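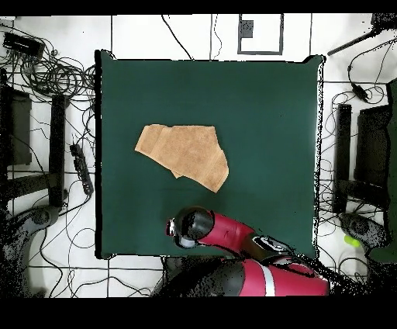

3.2 Towel task

The second task in the course was folding a small towel. Each group of students had one arm and a table covered with a green cloth, and worked on the task for 15 sessions, most of them on Thursday afternoons. The student wrote the motion program, dropped the towel on the cloth and started the run. A run ended when the towel was folded in half or after 5 failed grasps.

Figure 2. A tan towel lying crumpled on the green cloth, with the red and black arm reaching in from the near side of the table.

The groups recorded 366 runs between them. The Pesonen group began with a fixed grasp point and dropped it in November in favour of a search for the nearest corner. The Drirwood group looked for the longest straight edge and kept this method to the end. Both found that a corner hidden under a fold was the most common cause of a failed grasp.

Students kept a written log of every run. The logs were read by two markers, one of whom (Yasaman Farahani) had also taught the earlier course at Skanditz. Where the markers disagreed on the cause of a failure, the run was listed as unclear and left out of Table 2.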